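both arms stop when wrist cam is on

aoife_notb: ok so planner question. two arms, open bit case in the middle of the table. left arm plans fine. right one goes over the lid and replans forever, over 300 tries then timeout. Dosent build from October. anyone?

kostermann: collision padding. drop it to 5 mm

aoife_notb: did that. same

lenka_j: its not padding. the lid is see-through so your depth is junk there. Mask it

kostermann: disagree, depth junk wouldnt loop like that, it would just refuse

lenka_j: it would if the octree keeps clearing and refilling. seen it on Zelenák too. turn off wrist cam updates and try agian

aoife_notb: ok trying. here's head view and one from the wrist cam
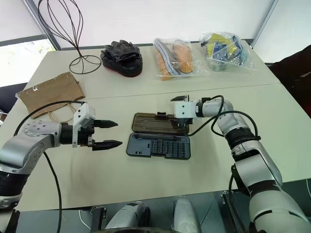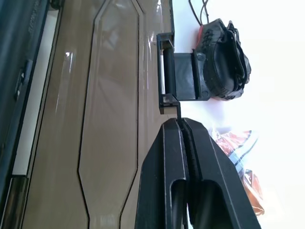 First: head cam, right gripper over the brown lid. Second: wrist cam, fingers closed.

kostermann: still say padding. post the log

Related threads
Octree resolution vs speed
Dosent: wrist cam lag, 4 arms
Hand-eye calibration drifts after 24 hours
Zelenák config files, where?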